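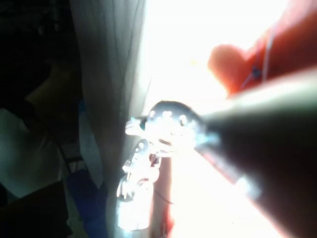
Figure 1. Small translucent figurine with bright highlights on the head and body.

4. What ends up in the mixed bag

4.1 The mixed bag as a unit of sale

Every second-hand shop we visited sold small things by the bag. The Adgate shops called them lucky bags, the Dononach shops called them sundries, and one shop in Putudden simply wrote "bits" on the tag. A bag holds whatever came in too small, too odd or too incomplete to be priced alone: buttons, charms, keys, game pieces, single earrings, cake toppers, curtain hooks. Past work on second-hand trade has mostly followed clothing and furniture, where there is a label to read or a size to measure. The mixed bag has neither, and we think it is one of the most rewarding places to look if you want to know how people sort the material world when they have only a few seconds per object.

We bought 45 bags from 16 shops over 18 months and catalogued every item, for a total of 4,000. Sorting staff at each shop then took part in a short naming task, described in Section 3, and were asked which items they would have pulled out and priced separately had they come across them again. The results surprised us in several ways, and we found the conversations around the sorting table at least as informative as the counts.

4.2 Names before categories

We had expected sorters to place an item in a category first (toy, jewellery, hardware) and name it second. The recordings show the reverse. A sorter would say "frog" or "little boot" straight away, and only when pressed would add that it was off a bracelet, or out of a cracker, or from the top of a pencil. The name came from the outline. The category came from a guess about where the object used to live, and that guess was often changed halfway through the sentence.

This order matters for pricing. An item with a quick, confident name was far more likely to be pulled out of the bag, even when the sorter had no idea what it was for. Items that were easy to categorize but hard to name ("some kind of plumbing thing") nearly always stayed in. Sorters in Dononach were quite aware of this and had a lovely phrase for it: an item that could be named was said to "answer back."

Clear and translucent items gave the most trouble. An opaque animal charm shows its outline against almost any tabletop. A see-through one lets the tabletop in, and picks up bright spots from the window or the ceiling lights that compete with the real edges. In the figurine in Figure 1, the white spots on the head could be read as beads or as bumps, and the snout-like point at one side does much of the work of telling us that there is a head at all. Sorters handling clear pieces tended to turn them several times, hold them up to the window, and then give two or three names in a row. Disagreement between sorters was highest for this group, and these were also the pieces they most enjoyed arguing over. One pale charm was called a seahorse, a dragon and a prawn in the same afternoon by people at the same table.

We would encourage anyone repeating the task to record the colour of the work surface. Ours varied from shop to shop, and we did not think to note it until the Chuensuk visits, by which time half the naming sessions were done. The Chuensuk shops used dark felt trays borrowed from their jewellery counters, and sorters there settled on a name for clear items noticeably sooner. We can't separate the effect of the tray from the effect of the sorters, who were also the most experienced in the study, but it would be an easy and cheap thing to test.

4.3 Things without an outline
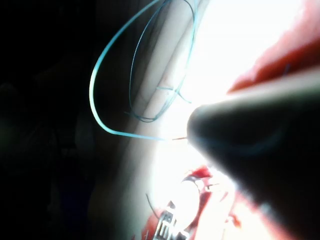
Cord, wire, chain, ribbon and elastic made up a second group that behaved unlike anything else in the bags. Shop staff rarely counted them as items. They were spoken of as something the real items were caught in, and several sorters wound them around two fingers and put them in a jar without breaking off the conversation. Yet they affected what could be seen and reached, and a tangle often decided which objects were handled first. Part of the difficulty is that a flexible strand has no fixed shape to name. The thin teal wire in Figure 2 makes a broad open loop, with a finer strand forming a narrower, tangled loop inside it, and a sorter meeting it on a tray would see a different drawing each time it was picked up. Colour has to stand in for shape, and so we heard "the blue one" and "the gold stuff" where we would have heard "frog" or "boot" for a solid piece.

Colour names are a shaky basis for a catalogue. Our own coding sheet had one line for blue and one for green, and the two coders split badly on everything in between. We added a line for blue-green in the second round and agreement improved at once. The lesson is a homely one, but it cost us two weeks of recoding.

Length was the other property sorters paid attention to. A strand long enough to go around a wrist was described as useful and set aside. Anything shorter went back in the bag or into the bin. No shop had a written rule on this, and yet the wrist measure came up in all four towns, usually acted out with the hand instead of spoken. We find this a delightful result. It suggests that sorters judge loose strands by what a buyer might make from them, while solid items are judged by what they already are.

4.4 Bags as neighbourhoods

Objects in a bag also change one another. A plain glass bead beside a row of other beads was coded as "bead," but the same bead beside a doll's shoe was twice called a doll's ball. Putudden sorters used this on purpose, making up bags with a loose theme (seaside, sewing, farm) and moving single items between them until, as they put it, the bag made sense. Themed bags sold for a little more than unthemed ones in March, when we were able to follow sales closely, though the shops did not keep records that would let us say whether the difference lasted.

The next section turns to the buyers, and to what they did with the contents once the bags were opened at home.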